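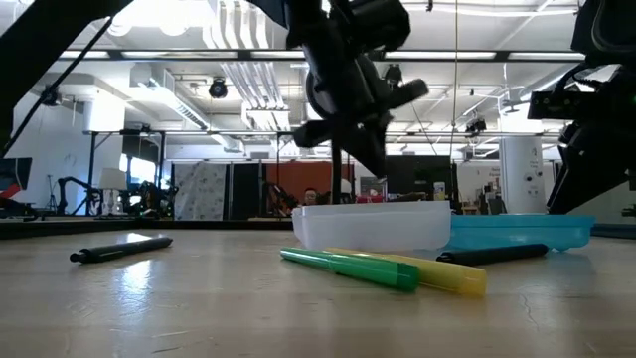 Four markers, two containers, and the planner between moves.

The planner had a name, Nodley, and by February it also had a reputation. It would plan a path for one arm, plan a path for the other, and then throw both away.

Banafsheh Mazandarani read the log from the top. There were 1,855 lines. Most of them said the same thing: path found, path rejected, replan.

"It thinks the arms are going to hit each other," she said.

"Are they?" asked Archie Cruickshank. He had written the collision checker and was careful about how he asked.

"Not in any of these. It rejects at 9 millimeters of clearance and at 174."

Archie pulled a chair over. They stepped through the first rejection together. The left arm had a good path to the green marker. The right arm was supposed to hold still. In the checker it did hold still, but at a pose it had left one cycle earlier.

"That's an old pose," Banafsheh said.

"The timestamps are fine."

"The timestamps are when we received it. Look at when it was sent."

He looked for a while. Then he got up, filled his cup, came back, and looked again. Funmilayo Nwankwo stopped behind them with her coat on and asked if she should wait. Archie told her to go home. She sat down and took the coat off.

The fix was small — one field swapped for another, and a test to go with it. Funmilayo wrote the test. Archie wanted to rename the old field so it couldn't fool anyone again, and that took longer than the fix, because Hollenstein, the logging tool, used it in places none of them remembered.

At line 1,759 of the old log there was a single accepted plan. Banafsheh asked why that one had passed.

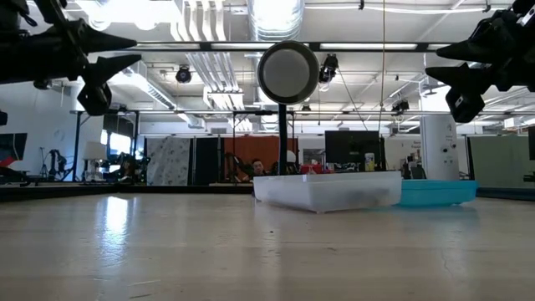 "What does the planner do when a pose is too old to trust?"

"It waits for a fresh one, and if none comes it holds both arms where they are."

Archie typed that into the notes just as Funmilayo had said it. Banafsheh went back to line 1,759. Then she started the build.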